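Inspection checklist, two-arm table kit offered by Nakach, on trial at the Tosthorpe workshop
Date of inspection: Jul 9, 2019
Previous inspection: May, same year, before the kit was moved to the present table

Marks used: **OK**, **OK with remark**, **To correct**, **Not checked**. Please write the comment also when the mark is OK, so the next person understands what was looked at.

## 1. Before power on

- [x] Both bases fixed, no movement by hand — **OK**
- [x] Emergency stop reachable from the operator chair — **OK with remark**. It is reachable, but one must stretch the arm. I would like it 200 mm nearer.
- [x] Emergency stop cuts both arms — **OK**. Tried 2 times on each arm.
- [ ] Floor marking around the table — **To correct**. The tape on the wall side is missing. Tandwood has promised to put it again when they paint.
- [x] Manual present and in English — **OK with remark**. The page about joint limits is from the older version of the kit. Nakach was informed in May and the page is still the same.

## 2. Table and cloth

- [x] Cloth lies without danger for the grippers — **OK with remark**. There are folds in the front middle part. A low finger can catch a fold and pull the cloth together with everything on it. Smooth it by hand before each start, with the arms stopped.
- [x] Cloth does not hang over the emergency stop — **OK**
- [x] Clear space in front for the arms to meet — **OK**

## 3. Arms, grippers and cables

- [x] Indicator lights work on both arms — **OK with remark**. The manual explains the colours in two different places and the explanations do not agree. I ask Nakach for one table of colours.
- [x] Screws of the links, visual check — **OK**. None was loose.
- [x] Finger pads — **OK**. Little wear on the right pair.
- [ ] Cable at the right gripper — **To correct**. The loop under the wrist is too wide for my taste and it comes down towards the front of the table, where a sleeve or a passing object can take it. Two clips would be enough. The connector itself sits well.
- [x] Labels on the grippers readable — **OK**

## 4. Trial with the objects

The task which Nakach shows in its offer is sorting of small workshop goods. We did it with things from our own shelf, because their demonstration set has only soft cubes and a cube says little about a roll of tape.
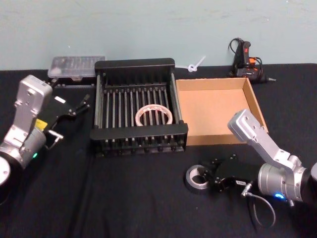 *Item 4.2, right gripper holding the duct tape, left gripper open beside the rack.*

- [x] 4.1 Left arm waits without touching the rack — **OK**
- [x] 4.2 Right gripper holds a roll by its edge — **OK with remark**. The grip is good at slow speed. At full speed I did not try and I do not recommend it.
- [x] 4.3 Clear tape in the dish rack — **OK**. The prongs are a good support for a roll standing up.
- [ ] 4.4 Cardboard box as a place to put things — **To correct**. It is light and has low walls, and it stands very near the rack. A box with more weight, or a strip under it, is necessary.
- [ ] 4.5 Glue gun — **To correct**. The cord is in a tangle and must be tied. The glue gun may be on the table only cold and unplugged. Please add this sentence to the operator sheet.
- [ ] 4.6 Zip tie — **Not checked**. Too thin for these fingers in my opinion, but an opinion is not a test.

## 5. Comparison with the other offer

Pacheco sent also an offer, for a similar kit with service visits included. In their version the cable goes inside the wrist, and this would close the remark in section 3. Their price is higher and the delivery is longer. I have not inspected their arms, so I cannot compare the grip.

## 6. Result

The kit may continue on trial at slow speed, with one operator sitting at the stop all the time. Full speed stays locked until the cable, the box and the floor marking are corrected.

Sent to Nakach: cable clips, colour table, joint limits page.
Sent to Tandwood: floor marking.
Open at our side: box, glue gun cord, position of the stop.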